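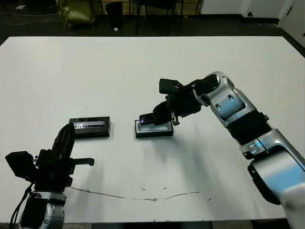
4 min read

EV Owners Help > Home Charging

Is my Landry wall charger really slowing down or am I reading the app wrong?

Posted by plugged_in_in_plelov, September 2022

Hi everybody, longtime lurker, first time I've had to ask something. I have a Landry wall charger in the garage, hardwired, put in when we brought the car home. It was fine right up until July. I'd plug in after dinner and by the time I got up the car was where I wanted it.

Now it starts out normal, and then after a while the rate drops by half and just sits there. The Breven app gives me a little orange thermometer and says "output reduced," and that's all it says. No code, no explanation. If I unplug and plug back in it goes up to full speed again for a bit and then drops again.

Things I've tried: restarting the charger at the breaker, updating the Breven app, deleting the Breven app and putting it back (lost my whole charging history doing that, so don't do that), and setting the car's own limit higher. The car charges fine at a public station, so I don't think it's the car. The dealer wants to look at it anyway and I'd like to not lose a day over it.

Has anyone had this? I'm supposed to drive to my sister's at the end of the month and I'd like to leave with a full battery. Also, the electrician who did the install has moved away, so calling him back isn't an option.

ovenmitt87

I had the same orange thermometer, and for me it was the heat. My garage faces west and it gets like an oven in there. I leave the side door cracked now and I charge after midnight and it hardly ever shows up. Try that first, it's free.

Also, there's a setting in the app for the max current. Mine had gone back to a lower number all by itself after an update. Worth a look.

gridless_gus

Okay, so the heat thing could be part of it, but please don't stop there. I had an Ovik unit before this one and ignored the same kind of warning for most of a summer, and I wish I hadn't.

That thermometer means the charger has measured a temperature it doesn't like and has cut itself back to stay safe. Sometimes it's just a hot garage. But the other common cause is a loose wire where the supply connects inside the box. A connection that isn't tight heats up when you run a lot of current through it for hours, and that matches what you're describing – full speed at first, then a drop once things warm up, then full speed again after a short rest. Mine looked exactly like that in the app.

You can check one part yourself without opening anything. In the Breven app go to the charger, then Details, then Temperature, and write down the number before you plug in and again when the rate drops. Mine went up to 127 degrees Fahrenheit with the garage door open on a cool night, and that's when I quit blaming the weather. If yours climbs a lot on a cool night too, turn the breaker off, leave it off, and get a licensed electrician in. Don't take the cover off yourself, even with the breaker off, unless this is what you do for a living.

When mine came out he found 2 screws that hadn't been tightened to what the manual calls for, and one wire with the insulation gone brown near the end. He trimmed it back, redid both, and the whole visit cost me $87. I'd been bracing for a new charger! I've put 4000 miles on the car since and haven't seen the thermometer once.

On the trip, you could charge at a lower setting in the meantime if the temperature stays reasonable. I'd only do that while somebody's awake in the house, and if you ever smell anything hot or see discoloring on the box, that's the end of using it until it's been looked at. A regular public charger will get you to your sister's just fine.

One more thing, ask whoever comes to check the breaker end too. Mine only looked at the charger end at first and I had to ask.

plugged_in_in_plelov

Thank you both! I checked the max current and it hadn't changed, so I did the temperature thing last night with the side door open. It was cool out and the number still climbed way up before the rate dropped. Breaker is off now and I've got an electrician coming. I'll ask about the breaker end. Charging over by the library until then, which is slow but there's a bench.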